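From: Wiebke Janssen
To: Table Flowers list
Date: 1 May 2024
Subject: Re: Small arrangements for a desk – faux stems OK?

Prue wrote:

> We have a plain white work table in the upstairs room and I'd love
> something on it that isn't a pencil cup. I can't do fresh, the room
> gets locked up for days at a time and I come back to soup. I bought a
> bag of mixed faux stems and whatever I do it looks like a bag of mixed
> faux stems. Too tall, too stiff, everything facing the same way. Also
> it tips over. Is there a trick, or do I need better stems? And does
> anybody mix in those silly pom-pom flowers or is that cheating?
>
> I have 17 stems if that matters, and a tall glass cylinder.

Oh Prue, yes, do it, and please do put in a pom-pom! I've been making little faux bunches for tables for a good long while now and the pom-pom is my favorite part of the whole business.

First thing, put the glass cylinder back in the cupboard. Fake stems look their very worst through glass – all that green plastic and wire, and no water to soften it (I know some people pour in clear resin, and good luck to them). You want something small that you can't see through, with a neck narrow enough that the stems have to lean on each other. A cheap white one is perfect on a white table. It more or less disappears and you just get flowers.

Second, the tipping. Fill the bottom third with gravel or dried beans. I used rice once and regretted it when I knocked the thing off a shelf and was finding rice until July. Aquarium gravel is my pick now. If the vase is really tiny, a lump of modeling clay pushed down hard does the job, and you can stick the first few stems right into it.

Now cut! This is the part people can't bring themselves to do. The stems come long because they're sold out of a bucket, and they're far too long for a desk. I cut mine so the tallest flower stands no more than one and a half times the height of the vase, and most of them are shorter than that. Use wire cutters, please, and not your good pruners. I ruined a pair of Ochoa snips on a single rose (it had a steel core like a coat hanger) and I'm still sore over it.

Then bend everything. Warm the stem with a hair dryer on low for a bit if it fights you. Real daisies never stand to attention, they flop and look sideways, so turn one head toward the wall if you like. Open up the roses with your thumbs and fold a couple of outer petals back. Leaves the same, pull them apart and twist them so they don't lie in a flat fan the way they came out of the bag.

As for colors, I'd stay pale and let one thing be loud. White daisies with the yellow middles are lovely because the yellow wakes up everything near it. Cream roses, a blush one or two, plenty of green to fill the gaps. Then the one big pink pom-pom, low and at the front, where it hides the lip of the vase. If you put it in the middle at the top it looks like a hat.

With 17 stems you probably have enough for two vases, so don't feel you have to use them all in one go. I'd start with the greens, make a loose little nest of them, then the roses, then the daisies wherever there's a hole, and the pom-pom last.

About where it goes on the table, since you said it's a work table: push it to the far end. I used to put mine dead center because that's where flowers go, and I spent my life moving them. At the far end you still have them in front of you when you look up, and you keep the whole near part clear for your hands. If the table has one of those round cable holes, set the vase beside it and not on top, or it'll wobble and you'll lose your way in for the lamp cord.

Here is this same sort of bunch, with the bit of text I wrote about it for our club newsletter. 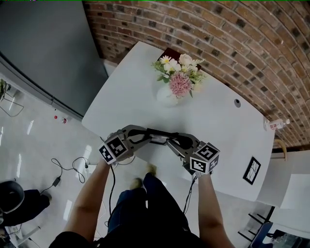 Table Flowers Newsletter, No. 2, p. 17

The Far-End Bunch. White daisies with yellow centers, cream and pale blush roses, sprigs of green, and a big pink pom-pom at the front, all artificial, in a small white vase. It sits well up the table, with the grommet hole to the right of it, so a person can stand at the near side and get on with things. Dust once a week with a soft makeup brush. Every few months take the bunch out in one piece, swish it upside down in lukewarm water with a drop of dish soap, shake it hard outdoors and hang it up to dry. Keep it out of strong sun, the pinks go first.

(End of newsletter bit.)

A few of you asked last time where I get stems. The Brallari daisies are the ones I like best, the petals are thin and a bit uneven and they take a bend. Prondora roses are good too if you open them up, though the leaves are shiny and I usually swap them out for something duller. Casov sells the pom-poms singly, which suits me fine – one is plenty and a bag of them is a problem.

Prue, send a photo when you've had a go! And if you get stuck with the greens tell me what kinds you have, some of them just want pulling apart into smaller pieces.

Happy snipping,
Wiebke

--
Table Flowers list. To stop receiving these messages, reply with "leave" in the subject line.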